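**Declaration at tea — right call or bottle job?**

**offstumpgone**
Right. Someone explain it to me. We're 211 in front, Stirgate are on their knees, pitch doing all sorts at the pavilion end and we bat on for another fifty minutes? Then run out of time with them eight down. Eight! Two wickets short and it's a draw and Brinitlow go top.

I've been watching this club since I was in short trousers and that's the most timid afternoon I can remember.

**thirdmanup**
Bit strong. It was a flat deck till the last hour. If we declare earlier they've got a sniff and Stirgate have chased bigger than that on that ground.

**offstumpgone**
When? Name one.

**thirdmanup**
Season before last, against Prellano. Got them with an over left.

**offstumpgone**
With boundaries you could spit over. They've moved them back since.

**Nightwatch_Lad**
They've not moved them back on the road side. Still tiny. I paced it out at lunch, got told off by the umpire for being too near the square

**seam_and_sympathy**
I'm with off stump. You only win these if you give the other lot a reason to play shots. Once the target was out of sight they just shut up shop. Blocked, blocked, left, blocked. Their number five faced 3 scoring shots' worth of bowling in an hour, and I include the one that came off his elbow.

If you leave them something gettable they come at you and you get nicks. Basic.

**thirdmanup**
And if they come at you and it comes off you've lost, and everyone on here's calling for the captain's head. Can't win.

**seam_and_sympathy**
Well no, we didn't

**Covers_Off**
Was there all day, so a few things for those who weren't.

- We lost twenty-odd minutes in the morning to a heavy outfield. Not the captain's fault.
- Over rate was dreadful. DREADFUL. Spinners on both ends for a spell and still crawling. Field change every other ball.
- Two catches went down at slip, one of them a sitter.
- New ball taken late. Don't understand that at all.

Hold the catches and we win with half an hour to spare and noone's talking about the declaration.

**thirdmanup**
Thank you. This.

**offstumpgone**
Drops happen. You plan for drops. That's why you want more overs!!

**Covers_Off**
Fair. But you could've had six more overs just by walking a bit quicker between them.

**legbyes4ever**
Why was the new ball late? Was it going round corners or something

**Covers_Off**
Not that I could see. Old one had gone like a bar of soap. My guess is they liked the spinner from the pavilion end and didn't want to break it up. He did get two in that spell to be fair to him. But then they took it anyway with nine overs left, and the first one nips back and takes off stump. Make of that what you will.

**legbyes4ever**
Oh dear

**Nightwatch_Lad**
The one that nipped back was a peach. Batsman stood there looking at the pitch like it owed him money

**Gully_Gran**
Hello all. Not much of a poster, usually just read. I thought the batting in the morning was the trouble — we scored at under three an over with wickets in hand and the lead already decent. If you're going to bat till tea then at least get on with it! My late husband would have been shouting from the car. He'd have sent somebody out with fresh gloves and a message.

Lovely hundred though, let's not forget that. First one for the lad on his home ground.

**offstumpgone**
Agree with every word Gran and that's the other thing. Did we bat on for the hundred? He was on 84 at the drinks break. Took him an age.

**thirdmanup**
Oh here we go.

**offstumpgone**
I'm asking.

**thirdmanup**
You're not asking, you're saying. He got there and we batted another five overs after. If it was about the hundred they'd have come off straight away.

**seam_and_sympathy**
Unless they thought it'd look bad to come off straight away

**thirdmanup**
Unbelievable

**Brinitlow_Bill**
Evening gents (and Gran). Speaking as a supporter of the club now sitting top of the table, I thought the timing of the declaration was excellent and would like to see more of the same.

**offstumpgone**
Knew you'd turn up.

**Covers_Off**
You've still got Prellano away, Bill. Good luck with their seamers if it's cloudy.

**Brinitlow_Bill**
We've won there two years running. Bring it on. Although our opener's done his hamstring so, yes, slightly worried.

**scorebox_sid**
Number crunch for those that want it. I keep the book so this is from the sheets not the website, website is wrong again (has us a run short first innings, leg bye missed).

Our second innings run rate before lunch 2.6, after lunch 3.4. Overs bowled at Stirgate in the day 32 short of what I had down when play started, once you take off the wet outfield and the slow rate. That's the game. Not all of that is the declaration, about half is.

Also he's now on 2,817 for the club in all cricket. Needs a good run to reach 3,000 by the end of August but not out of the question.

**thirdmanup**
So half. HALF. And off stump wants him strung up.

**offstumpgone**
Half of 32 is sixteen overs Sid! Sixteen overs at a side eight down!!

**scorebox_sid**
They weren't eight down when the sixteen overs would have been bowled.

**offstumpgone**
You know what I mean

**legbyes4ever**
I don't tbh

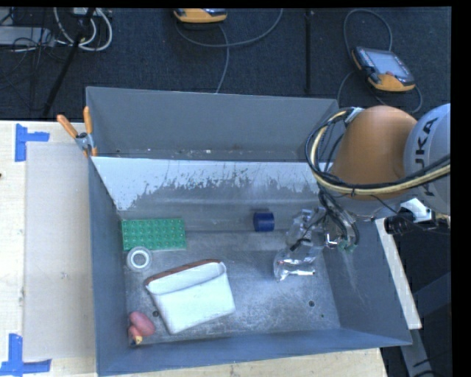 **scorebox_sid**
Anyway, the other thing from the sheets is where the runs came. Sixty-one of their runs behind square on the leg side. Sixty one. We had no fine leg for most of the afternoon and two men catching in front of the bat who never got near one. Put a fine leg in and they don't score, they get itchy, somebody has a swipe.

**seam_and_sympathy**
They weren't trying to score though, that's the point

**scorebox_sid**
They scored sixty-one there without trying then.

**Covers_Off**
Think Sid's right. I was sat square of the wicket and kept seeing it trickle off the pads. Free runs. Worse, it kept turning the strike over so the good player never got stuck at the hard end.

**thirdmanup**
Can agree on that. Fields were poor. Still say the declaration was ok. Would've gone twenty minutes sooner, if I'm made to pick.

**offstumpgone**
TWENTY MINUTES SOONER. He admits it.

**thirdmanup**
Twenty. You wanted fifty.

**offstumpgone**
I'd settle for thirty five

**Gully_Gran**
You two should get married.

**Nightwatch_Lad**
Any news on who plays next week? Heard Snorradóttir are putting up the money for the new nets and want the first team down for a photo in the morning, so hopefully that doesn't turn into another late start. Also heard the left armer's shoulder is sore. He did bowl a lot.

**Covers_Off**
He bowled far too many. Looked shot by the end, arm getting lower and lower. Rest him, play the young lad from the seconds. Took five last time out and he's quick enough.

**thirdmanup**
Not at Prellano's place. Ground's the size of a tea towel, he'll go the distance. Play him at home first.

**Covers_Off**
We're not at Prellano next, that's Brinitlow. We're home.

**thirdmanup**
Oh. Play him then

**offstumpgone**
See, this is the standard of opinion I'm up against.

**legbyes4ever**
What time's the start, still 11?

**Covers_Off**
11, gates from 10. Bring a coat, it was perishing by the sightscreen.

**Brinitlow_Bill**
Who do you want to win out of us and Prellano, out of interest?

**offstumpgone**
A draw. With them eight down.

**Gully_Gran**
Is the tea hut open or is it the van again? The van did me a very grey sausage.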